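Busuten says its kitchen swap will cut food waste. Where are the numbers?
2024-12-04

Busuten, the housing association that runs the Allmont flats, has told tenants that the new fridges going into their shared kitchens will cut the amount of food thrown away by 30 per cent. Asked this week how it arrived at that figure, it did not have much of an answer.

The old fridges at Allmont were the ordinary upright sort, with the freezer on top and three shelves below. Their replacements have two doors above and a deep freezer drawer at the bottom, which pulls out on rails. Busuten calls the layout "store at a glance". The thinking, according to a leaflet pushed under every door, is that people waste food they cannot see, and that a drawer you look down into shows you the lot.

That may be true of a drawer with very little in it. It is harder to believe of a freezer shared by several households in the run-up to Christmas, when whatever went in first will be under whatever went in last. A deep bin has a bottom, and things get lost at the bottom.

Zawadi Khaemba has lived at Allmont for nine years and looks after the kitchen rota on her floor. She likes the drawer for its size and says it slides well. She is less taken with the claim.

"I've got peas in there from the day they plugged it in," she said. "They're under somebody's bread, and that's under somebody's fish. With the old one I could at least see the edge of the bag. Now I have to kneel down and dig." 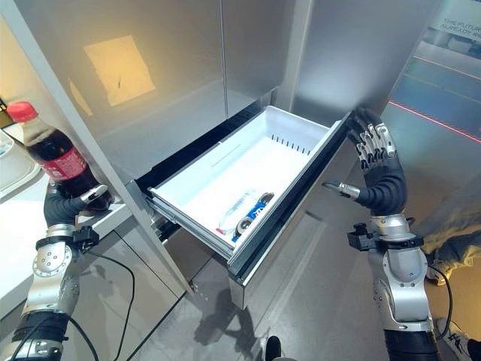 She also wonders about the open bin. The old freezers had three small compartments, and each household on her floor had its own. With one big space, she said, people will either label everything or argue about it, and she has lived there long enough to guess which.

The 30 per cent comes from a summary written by Pistex, the firm that supplied the fridges and fitted them. The summary runs to 2 pages. It describes a trial in 20 homes over 45 days, in which people were asked to write down what they threw out. It does not say how many of them kept the diary going to the end, or whether anyone weighed anything. Nor does it say if the homes were family houses or shared kitchens like the ones at Allmont.

There is a further problem. The people in the trial were also given a meal planner and a set of storage boxes. Allmont tenants have had the leaflet. If waste did fall in those homes, the planner might have done as much of the work as the drawer, and the summary makes no attempt to separate them.

Pistex said the trial was "a fair picture of everyday use" and that the full results would be shared "in due course". It gave no date. Busuten said it had relied on the supplier's figure in good faith and that tenants had been asking for newer fridges for years, which is right. Several of the old ones had broken door seals, and on one floor the freezer had to be chipped clear before anything would fit in.

So the new fridges are probably welcome, and probably better than what was there. Whether they will do anything for the bins outside is a separate matter. Busuten has not measured how much food Allmont throws away now, and when asked if it planned to do so before the last floor is fitted, it said it would "look into it".

The leaflet, meanwhile, is still going round with the figure printed on the front in large type. Fitting on the remaining floors is due to finish before the end of December. Tenants have been asked to empty their old freezers the night before, and to keep anything they cannot eat in a cool bag until the new one is running — Busuten is not supplying the bags.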